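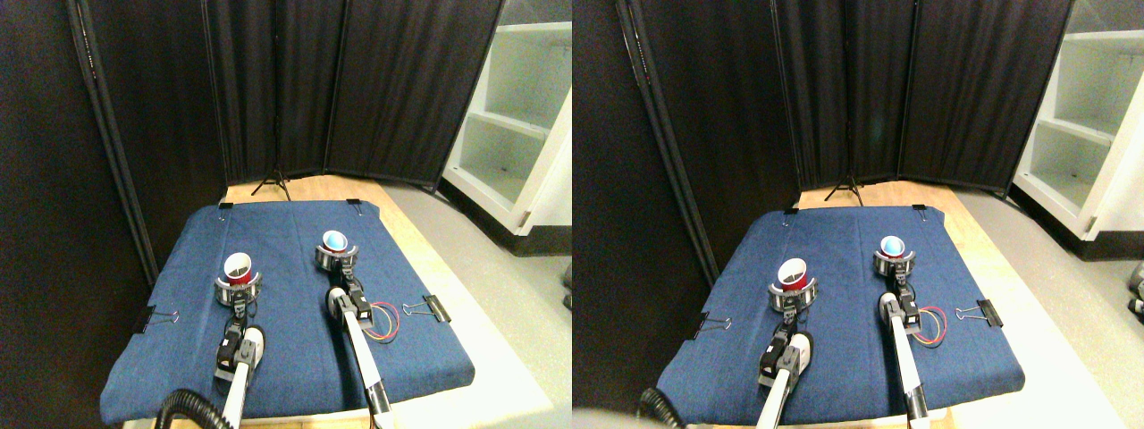

Pilar Itturra wrote that the cloth on her board had gone slack again after two washes, and asked whether the clips should be moved closer to the corners or replaced with something stronger.

Ticket 800 – Fustent covered boards, cloth tension
Status: Closed
Opened: 9/18/19

Reply from Colladow Support:

Thank you for your report. The blue cloth supplied with the Fustent board may shrink unevenly when washed. Please take the following steps before ordering a new one.

Remove all clips and lay the cloth face down. Press it with a warm iron – no steam. Center the board on it, turn both over together, and clip the back edge first. Pull toward the front and let the surplus hang over the table edge. Clip the sides last.

Binder clips are suitable for this purpose. Fraying along the front edge does not affect use and may be trimmed.

Update: Customer reports that the cloth now holds flat, with a slight ripple near one side clip. Customer was advised to reseat that clip. No replacement issued.

Comments (2)

Mbwambo
We had the same ripple in February. Turning the cloth a quarter turn fixed it.

Inside
Does the iron step apply to the black cloth too? The ticket does not say.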